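Vallasik Paired Handheld Grippers: Planning and Purchase Notes
10 November 2025
By Anika Ridgeway

The Vallasik set is sold as a matched pair, left and right, for recording two-handed manipulation without a robot arm in the room. Each unit carries a marker cube at its base with printed fiducial patterns on the faces and a green indicator on top. The two hands are built alike. Pairs are matched at Brotico before shipping, and units from different pairs should not be mixed in one recording session.

What to order

A working station needs one pair, one head-mounted camera, one charging dock and one recording computer. The Holloway dock charges both hands at once. Buyers who run more than one shift per day should order a second pair per station; charging from empty takes 50 minutes, and a shift that stops to charge costs more over a quarter than the extra pair does.

Finger inserts wear and are priced separately. Plan on one replacement set per pair for every 12 weeks of daily use. Marker faces are replaceable too. A scratched or greasy face degrades tracking well before the operator sees any damage, so keep a spare set at each site.

Mass and operator time

Each hand weighs 568 grams with the battery fitted. Most operators can hold that in front of the body for short tasks, but forearm fatigue shows up in the data as drift in wrist angle. We quote labor on the basis of 15 minutes recording followed by a break. Budgets that assume continuous recording come in low every time, and the shortfall usually lands on the labor line.

Site requirements

No dedicated cell, fencing or floor anchoring is needed. The grippers are used in furnished rooms, at desks, shelves and tables. Three conditions should be checked before a site is approved:

Lighting. Even overhead light is preferred. Glossy floors reflect, and strong reflections near the cubes can produce false marker detections. Matte mats are the cheapest fix.

Cables. The hands are wireless. Power leads belonging to the room should be routed along the wall wherever operators walk, as their eyes will be on the task.

Occlusion. Both cubes must stay in the camera's view for most of the task. Deep drawers and cabinets lose the markers. Test these first.

Software and licensing

Recording software is Lemon, licensed per station per year. The license covers calibration, capture and export. Storage is not included. Calibration is run at the start of each session and again after any drop.

Lead time and ordering

Orders confirmed this month ship in December. Docks and inserts ship from stock. Pairs are built to order, and a deposit is due when the order is confirmed. Demonstration pairs can be loaned for one week against a purchase order number; freight is charged both ways.

For multi-site quotes, send the station count, shifts per day and the type of room to Radymyr Lytvynenko in technical sales. Floor plans help but are not required.

Contact | © 2025 Brotico | Back to top

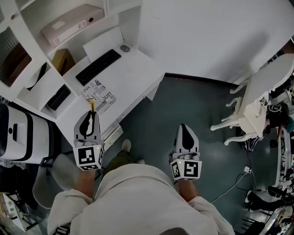 Paired grippers, left and right, in the operator's hands. Marker cubes sit at the base of each unit.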